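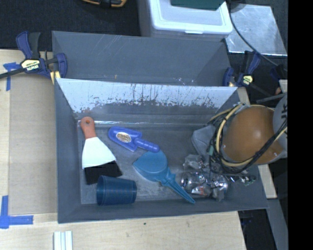

Last edited in June · 3 answers · 1,845 views

Paint scraper or putty knife for getting old wallpaper off plaster?

Hi all! We just moved into an old place out in Putport and the back bedroom has wallpaper that I'm pretty sure is older than me. There's a second layer under it, green with little ferns, and under that is plaster. I've been going at it with a putty knife with a wide blade and a spray bottle of warm water, and I keep gouging the wall. Little half-moon nicks everywhere. Am I using the wrong tool or just using it wrong? Would love to keep the plaster if I can (my sister says rip it all out and hang drywall, but she says that about everything).

Answer 1 (accepted)
You can do this with a putty knife, I did my whole upstairs that way. Two things though. First, take a file or some fine sandpaper and round off the corners of the blade, those corners are what's making your half-moons. Second, you're probably not soaking it long enough. Score the paper lightly, spray it, go have a coffee, spray it again, and THEN scrape, with the blade held almost flat to the wall. If you're pushing hard it needs more water. I did one strip at a time and it took me most of a month of evenings, but the plaster came out great. For the nicks you've already got, a skim of joint compound and a sand with 200 grit and you'll never find them again.

Answer 2
rent a steamer. Cornus has them for 40 bucks a day, or they did when I did my hallway

Answer 3
Steamer's good but go easy on old plaster, I held mine in one spot too long and a chunk the size of a dinner plate let go. Also, if the house is that old, test for lead before you sand anything! The kits are cheap. I used the Druden paste on the stubborn bits by the window and it worked fine, smelled awful, wear gloves.

2 comments
Rounded the corners last night and wow, what a difference. Thank you!!
does the paste stain wood trim? asking before I start on mine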